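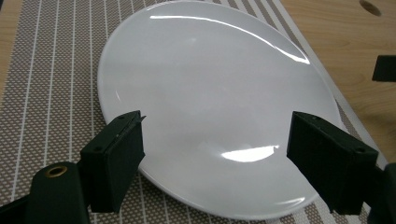 Keith Sheehan told us flatly that a plate is a plate and that any paper needing more than a page on the subject had lost its nerve. His remark came at the end of a long interview, and it has shaped this section more than we would like.

**Figure 3.** Oval coupe plate on a woven placemat.

### 3.2 Who gets the big plate

We asked 66 households in Plestville how food reached the table on an ordinary evening. Most said everyone helped themselves. Then we came to dinner, and in household after household one person served, usually while explaining that everyone helped themselves.

The gap between what people say and what they do at meals is old news. Less studied is the quiet authority of the serving dish. In our interviews, a shared platter came with rules that few could state but all could enforce. Children knew who went first. Guests did not, and were forgiven once.

Oval dishes drew the strongest feelings. Raelene Sheehan kept hers for fish and for relatives she wished to impress, two groups that seldom overlapped. Yu-ting Lam used an oval plate for everything, toast included, and saw no reason to discuss it. We discussed it for forty minutes.

Wieser's earlier survey of Terley, carried out in March 2000, sorted dishes into "daily" and "best." We kept the two categories for comparison and regretted it by the fourth household, where the best plates were in daily use and the daily plates were in the garage. Of the 187 dishes we recorded, 4 could not be placed in either group even after their owners had argued it out.

Portion size was a weaker guide to status than we had expected. The person served last often took the least and got the final say on whether there would be seconds. Section 3.3 turns to leftovers, where manners were noticeably worse.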